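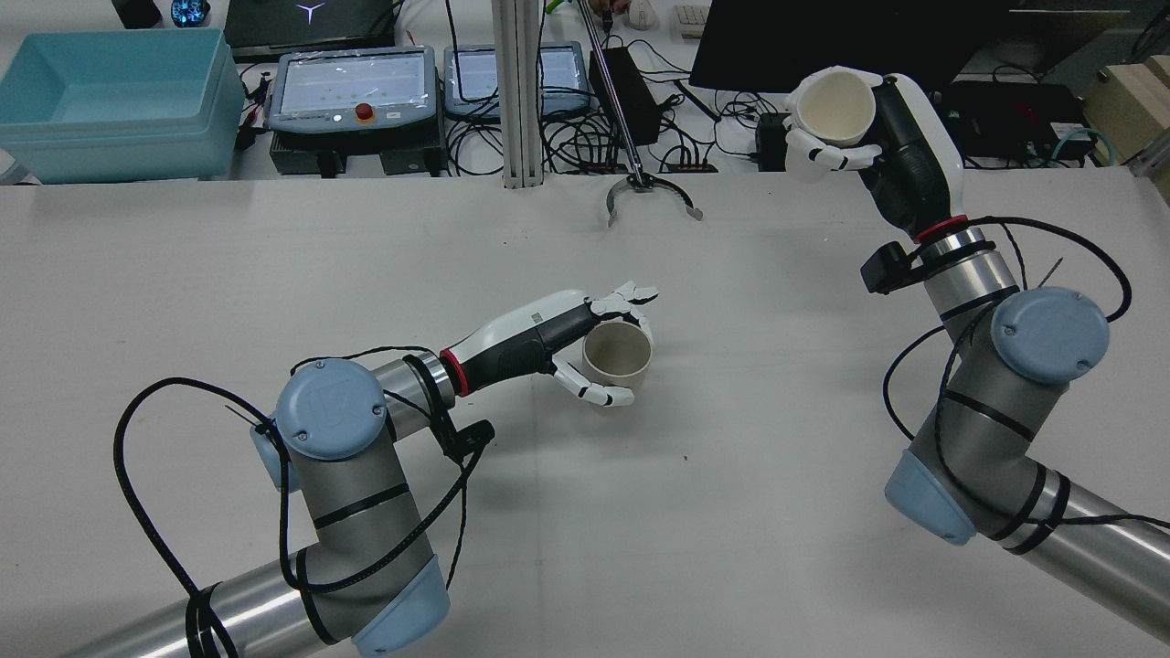

Two robot hands and two paper cups at the Hiltthorpe workshop.

How do you teach a robot to pick up a cup?

You pick up cups all day long without thinking. Your eyes find the cup, your arm swings over, your fingers close, and you're drinking your juice! For a robot, every bit of that has to be worked out by somebody first.

At the shared workshop in Hiltthorpe, Tomomi Kikuchi and Rafferty Kapoor have been building a two-armed robot they call Fokelik. They started in September, and there are still cables everywhere (Rafferty says he'll tidy them soon).

The silver parts are a lot like the bones in your arm. The blue caps cover the joints, the places where the arm can bend or turn, like your elbow. At the end of each arm comes a red ring, and then the best part: a hand with fingers that bend in sections, just like yours!

So why paper cups? Try this. Hold an empty one and squeeze very slowly. Feel how soon the side starts to give? Squeeze too hard and it crumples. Hold it too loosely and it slides right out. A paper cup is a really good test of how gentle a robot can be.
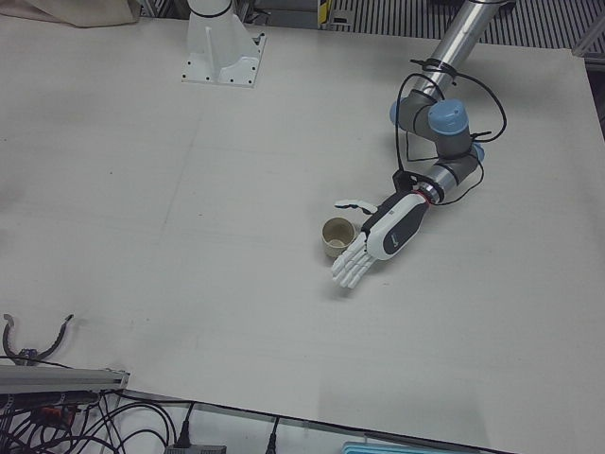
Getting to the cup is tricky too. The thumb has to go on one side and the fingers on the other, and if the hand comes in a little crooked, it can knock the cup flying. Tomomi moves the arm a tiny bit, checks, and moves it again. She filled 16 pages of her notebook with hand positions, and she has tried 327 grabs so far!

You can be the robot at home. Put a paper cup on the table, close your eyes, and ask a friend to steer you using only the words left, right, forward, back, open and close. Then swap places. Go slowly, and have a few spare cups ready!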